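**From:** Brenda Stockdale
**To:** lab-equipment list
**Date:** January 22, 2021
**Subject:** Re: second pair of grippers, and the Tristura quote

Kittipong Kaewkla wrote:

> Tristura have come back with 421 per set of fingers, or a bundle with the new mount and a service plan on top. Drositz say up to 12 weeks for delivery, so if we want anything in place by the summer we need to order in February. I'd go for the bundle. The Stolton bench is going to need it sooner or later and it saves doing the paperwork twice.
>
> Can people say yes or no by the end of the month?

No from me, at least as it stands.

I don't see what the service plan buys us. I read it twice. It covers "inspection and adjustment", and then the next page leaves out fingers, pads and cables. Those are the parts we wear out. We had the same wording from Birkett two years ago and paid for every cable ourselves.

Nor am I convinced we need new fingers for the toy kitchen task. The case in the quote is that parallel fingers struggle with small round things. Maybe they do, but I'd like to see a drop count from our own bench before we spend money on a sentence from a sales sheet.
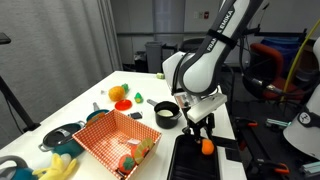 *Toy kitchen bench, plain black fingers, orange fruit over the tray.*

One picture proves nothing about how often it drops things, I know. But it's the job we'd be buying for, and I'd like the quote argued against that job. Log 1000 picks with what we've got, split by object – the tomato and the lemon slice separately, please, as I'd expect them to behave very differently. If the round ones come out badly, I'll sign for one set of fingers at 421 and leave the bundle alone.

On the delivery time: Drositz said much the same about the last order and we were still chasing them well after. I wouldn't plan the summer around it.

Kittipong, could you ask Tristura for two things:

- the price of the mount by itself
- whether the fingers fit the plate we already have

If they don't fit, 421 isn't the real price and we should stop quoting it to each other.

Brenda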